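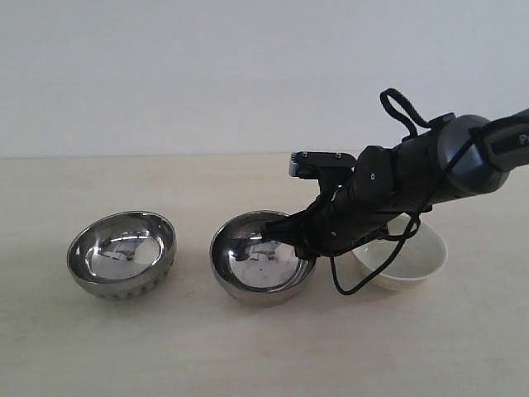 Choosing and keeping mixing bowls
Notes for the Saturday talk, Sanuvville community kitchen
Speaker: Ruth Heywood

Slide 1. Start on time, 10 o'clock. Say who I am and that questions can come as we go. Talk runs 40 minutes, then tea. Chelsea Treloar has the sign-up sheet for the bread class.

Slide 2. Why bowls
Most people in the room will own too many and use two. Ask for hands: who has a bowl they never take out of the cupboard? Wait for answers.
When we cleared the Jodside kitchen in April we had 234 bowls of all kinds on the shelves. We kept 50. Mention that the kitchen has run well since, and that the washing-up is quicker.

Slide 3. Steel
Light, stacks well, doesn't chip. Goes cold quickly in the fridge, so good for cream and pastry.
A polished inside shows every water mark. Dry with a cloth straight away. No wire wool.
Plain outside or patterned outside: both mix the same. A ribbed or scalloped band holds flour and dried batter in the grooves, so give it a going-over with an old toothbrush. Plain is less work.
Don't put steel in the microwave. Someone always asks.

Slide 4. White bowls
Easier to see what you're doing. Egg shell shows less against white, so crack eggs into a cup first. Berries, beetroot and anything dark are easy to check.
If it's ceramic, it's heavy and stays put while you beat. If it's plastic, it's light and will pick up grease and turmeric. Whisking egg whites: use steel or ceramic, not plastic.
Pass round the Sornano ceramic bowl. Ask people to feel the weight and pass it on with both hands.

Slide 5. Size
Two the same size are more use than one huge one. Wet in one, dry in the other, then tip together.
Leave room at the top. A bowl filled to the rim can't be stirred.
Check it fits your sink before you buy it. I have made this mistake.

Slide 6. Laying out before you cook
Wipe the table first. Bowls out in the order you'll need them, left to right if you're right-handed.
Look inside each one before anything goes in. Crumbs and specks collect in bowls stored face up. Quick wipe with a clean cloth.
Keep them back from the edge, particularly with children helping.

Slide 7. Storing
Steel nests. Put a sheet of kitchen paper between ceramic ones. Heaviest at the bottom, lowest shelf.
Kyei lids fit the middle-sized steel bowls only. Hold one up.

Questions, then remind them to take a handout. Spare bowls from Jodside are by the door, free to anyone who wants one.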